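The Night Train to Biltitz

Ulises Echeverri had wanted to ride the night train to Biltitz since he was seven, and now he was forty-one and running for it with a cheese under his arm! The cheese was for his aunt. She had asked for the kind from Bognár's, with the gray rind, and Bognár himself had taken so long wrapping it (brown paper, string, then more string) that the platform clock at Wostadden was already on the minute when Ulises came up the stairs.

"Two more steps!" the conductor shouted, holding the door. "You have long legs, use them!"

He used them. He fell into the corridor, laughing, and the train pulled out as if it had been waiting for him and him alone. 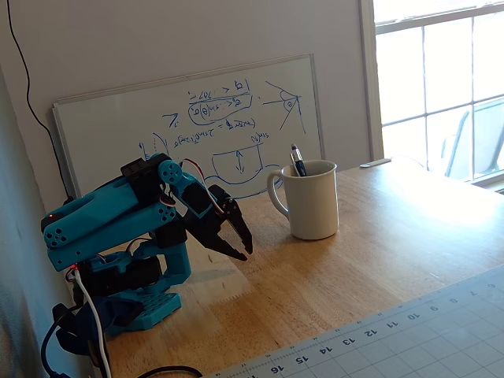

Oh, it was everything he had hoped for. The berths folded down on brass arms. The window opened a full hand's width and let in the smell of cut hay, for it was July and the farmers were working late. There was a little lamp with a green shade, and a hook for your hat, and a second hook underneath for, he supposed, a second hat.

The woman in berth 11 had made the trip 133 times. She kept the ticket stubs in a cookie tin and showed him the first one, which was pink.

"Don't sleep before Grundent," she told him. "Everybody sleeps before Grundent, and they miss the bridge."

So he stayed up. He ate a corner of the cheese, then a second corner, and he told her about his father, who used to lift him onto the fence to see the lit windows go by.

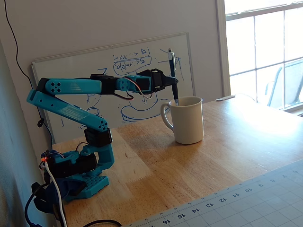 A little after midnight the wheels changed their tune, deeper and rounder, and she switched off the lamp. There was the river, so far down that the moon in it looked like a dropped coin. On the other side stood a farmhouse with one light on, and by the fence, up much too late, a child in pajamas was waving with both arms.

Ulises put his whole arm out the window and waved back until the trees closed in.

"Well?" said the woman.

"Again," he said. "When does it go back?"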